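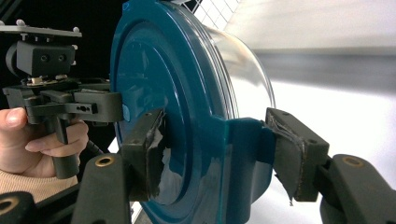
Shifting Controlled Hot Water Load to the Middle of the Day: A Study of the Hajji Feeder, Budwood

Final report of the undergraduate energy systems project, prepared for the School of Engineering and the industry partner, Lonenance Energy

Abstract

Electric storage hot water systems in Budwood have traditionally been heated overnight on a controlled load tariff. The growth of rooftop solar has changed the shape of demand on the local network, and the lowest demand of the day now often falls close to noon. This project examined whether the heating period for a group of residential systems could be moved to the middle of the day without a noticeable loss of service to the customer. The study covered 18 weeks of operation on a single low voltage feeder. Heating was moved successfully for most of the households that took part, although evening shortfalls were recorded in larger households and the effect on feeder voltage was smaller than the modelling had suggested. The report recommends a staggered start and a short overnight top-up for selected customers.

1. Background

Controlled load arrangements were introduced at a time when the network had spare capacity overnight and generators had an interest in keeping demand from falling too low. A separate circuit supplies the hot water system, and that circuit is switched on and off by a relay or time clock at the meter. The customer pays a lower rate for this energy and accepts that it is not available at all hours.

The conditions that made overnight heating attractive have weakened. On the Hajji feeder, which supplies an established residential area on the northern side of Budwood, rooftop solar is now common enough that power flows back towards the substation on mild, clear days. Voltage at the far end of the feeder rises during these periods and some inverters reduce their output in response. At the same time the overnight heating period still produces a sharp step in demand when a large number of elements switch on together.

Lonenance Energy, the retailer for most of the customers in the area, approached the School with a request for an independent assessment of a daytime heating schedule. The company supplied interval data and arranged for changes to the switching times. It had no part in the analysis and did not see the results until the draft report was complete.

2. Aims and scope

The project had 2 aims. The first was to measure the change in feeder demand and voltage when controlled load heating was moved from the overnight period to the middle of the day. The second was to establish how far the change affected the supply of hot water to the household.

The following matters were outside the scope of the work: the design of a new tariff, the replacement of storage systems with heat pumps, and the control of other household loads such as pool pumps and air conditioning. Gas and solar thermal systems were also excluded.

3. Method

3.1 Participants

The feeder supplies 178 residential connections with a controlled load circuit. An invitation was sent by mail to each of these, followed by a reminder. Consent was received from enough households to proceed, and after the removal of properties with incomplete interval data, vacant periods or a change of occupant, 112 remained in the analysis. Tenants were eligible to take part with the written agreement of the property owner.

Participants completed a short questionnaire on the number of people in the home, the usual time of showers and washing, and the approximate age of the hot water system. The size of the tank was taken from the compliance plate where the householder was able to read it. In several cases it could not be determined and the household was placed in a separate category.

3.2 Switching arrangements

Households were divided into a daytime group and a comparison group. The comparison group kept its existing overnight schedule throughout. The daytime group was moved to a heating window that opened in mid-morning and closed in mid-afternoon. No top-up was provided outside this window during the first part of the trial.

Each participant in the daytime group was given a telephone number through which the earlier schedule could be restored on request. Requests were actioned before the following evening. Households that returned to the overnight schedule were retained in the record as withdrawals, and their data up to that point were kept.

3.3 Data collection and processing

Interval readings for the controlled load circuit and the general supply were exported from the meter data system and loaded into Telis, the time series database used by the School. Voltage was recorded at the distribution transformer and at the last pole on the feeder. Weather observations were obtained for the Budwood area at the same interval.

Considerable time was spent on aligning the timestamps. The meter data were supplied in standard time with the interval labelled at its end, whereas the voltage loggers labelled each interval at its start and had been set to local time. The change to daylight saving occurred during the trial. An early version of the analysis showed the load arriving before the relays had closed, and it was from this that the error was identified. All series were converted to standard time with end-of-interval labels before any result in this report was calculated.

Gaps shorter than one hour were filled by linear interpolation. Longer gaps were left empty. Days on which either voltage logger was out of service were excluded from the voltage analysis but kept in the analysis of demand.

3.4 Estimating shortfalls

No temperature sensors were fitted to the tanks. A shortfall was therefore inferred where the element ran for the entire heating window without cutting out on its thermostat, which indicates that the tank may not have reached its set temperature. This is an indirect measure. It was checked against a diary kept by a small number of households, who noted any occasion on which the hot water ran out.

4. Results

4.1 Demand

The overnight step in controlled load demand fell in proportion to the number of households that had been moved. A new peak appeared shortly after the opening of the daytime window and declined over the following two hours as the smaller tanks reached temperature. On clear days this peak was met in large part by solar generation on the same feeder. On overcast days it was not, and net demand at the transformer in late morning was higher than in the period before the trial.

Total energy used for water heating did not differ in any meaningful way between the daytime and comparison groups once household size had been taken into account. A small reduction had been expected on account of the warmer air around outdoor tanks during the day. Any such effect was too small to be separated from normal variation.

4.2 Voltage

Midday voltage at the end of the feeder was lower on clear days after the change. The reduction was consistent but modest, and it was concentrated in the first part of the heating window. By early afternoon, when solar output was still high, most tanks had finished heating and voltage had returned to close to its earlier level.

The modelling carried out before the trial had assumed that heating would be spread evenly across the window. This assumption was incorrect. The tanks recovered faster than expected, and the available load was largely used up before it was of most value.

4.3 Hot water service

Most households in the daytime group recorded no inferred shortfalls. The exceptions were mainly households of four or more people with smaller tanks. Questionnaire responses showed that these households tended to use hot water both in the evening and in the early morning, so that the tank was drawn down twice before the next heating period.

The diaries agreed with the inferred shortfalls in most cases. Where they differed, the method generally indicated a shortfall that the household had not noticed. A minority of participants asked to return to the overnight schedule, and nearly all of those requests were received in July, during a run of cold mornings.

Following these requests, a short top-up period before dawn was added for households with repeated shortfalls. No further withdrawals were received from this subgroup.

5. Discussion

The results support the general case for daytime heating on feeders with a high level of rooftop solar. They also show that a single fixed window is a blunt instrument. Opening the window at the same moment for every household recreates the step in demand that was a weakness of the overnight schedule, and leaves little load for the early afternoon.

A staggered start would address both concerns. The relays in use on the Hajji feeder can be assigned to separate switching channels, although each reassignment requires a change to the meter configuration. The cost of this work was not provided to the project and has not been assessed.

Households with their own solar panels raise a separate question. Under the present wiring, the controlled load circuit is metered apart from the general supply, and energy from the household's panels is not credited against it. Several participants had assumed otherwise. Any wider program should explain this clearly in the material sent to customers.

6. Limitations

The trial took place on one feeder and did not include a full summer, when solar output is greatest and hot water use is lowest. Participants were volunteers and may be more tolerant of a change in service than customers in general. Tank size was unknown for part of the sample. The inference of shortfalls depends on thermostats operating correctly, and older units may not do so.

7. Recommendations

It is recommended that Lonenance Energy:

Divide the daytime group into separate switching channels with start times spread between mid-morning and early afternoon.

Offer a pre-dawn top-up to households of four or more people, and to any household on request.

Record tank size when a customer joins the program.

Extend voltage monitoring at the end of the feeder through the coming summer.

It is further recommended that the School retain the cleaned data set in Telis, together with the timestamp conversion scripts, for use by later project groups. Access to household data remains subject to the conditions of the original ethics approval.

Acknowledgements

The project group thanks the participating households of Budwood, the metering staff of Lonenance Energy, and the technical staff of the School for the loan and calibration of the voltage loggers.

Appendices

Appendix A: Participant questionnaire
Appendix B: Timestamp conversion procedure
Appendix C: Feeder model assumptions and line parameters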